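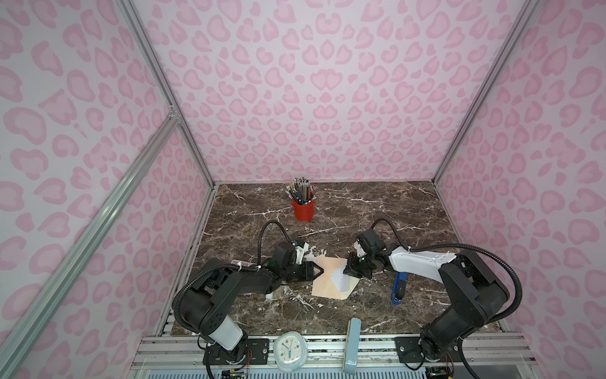 Coloured pencils in a red cylindrical cup, on a brown marble tabletop.

Pencil cup

A pencil cup (also pencil pot, pen cup or desk tidy, though the last term more properly covers trays and divided boxes) is an open-topped container used to hold pencils, pens and similar tools upright on a desk or table. Most are cylindrical. Square and hexagonal cups are also sold, usually with the claim that they waste less space, a claim that matters little when the contents are round and the cup is standing in the middle of a table anyway.

Form and materials

The usual cup is a little over half the height of a new pencil. Common materials are tin, plastic, glazed ceramic, glass and wood. Weight is the property most often left out of catalogue descriptions and the one that most affects use: a light cup filled with long pencils is top-heavy and tips when one is pulled out at an angle. Makers have answered with rubber rings, sand-filled bases and suction feet. The suction feet sold by Skevley were said to grip "any surface", but they needed a smooth one, and unsealed timber desks defeated them.

Colour is a matter of taste. Statements in sales copy that red or yellow cups encourage creative work are not supported by anything the sellers have published.

Points up or points down

Coloured pencils are generally kept with the points up, so that the colour can be picked out by the tip. The unsharpened end is often dipped in matching paint, but on many ranges the shaft is black, grey or silver along its whole length and gives little help. Points-down storage protects fingers and is sometimes advised for small children. It also hides the tips and grinds them against the bottom of the cup.

A persistent belief holds that upright storage cracks the cores. Doaa El Fassi, in a column for the Kokus newsletter of July 8, 2018, traced the idea to advice about dropping pencils, which can certainly break a core, and found no one who could show that standing them up did the same. The belief is still repeated by companies that sell flat cases.

Capacity

Advertised capacities should be read with caution. The Kestamby cup, a tall plastic model, was labelled as holding 300 pencils; the figure appears to have been worked out from the volume of the cup, with no room left for fingers. A densely packed cup holds its pencils nearly straight, with the tips fanning out only slightly, and a single colour becomes hard to find. Hae-won Pyo's handbook for art rooms recommends several smaller cups sorted by colour family. The method works well until the end of the first lesson, and the handbook does not say who is to do the re-sorting.

Collecting

Novelty and advertising cups have a modest following. Prices are poorly recorded. A figure of 800 dollars is often given for an early Aoun enamel cup, but every mention leads back to one seller's own listing, and no completed sale has been found.

See also

Brush pot
Desk tidy
Pencil case
Pencil sharpener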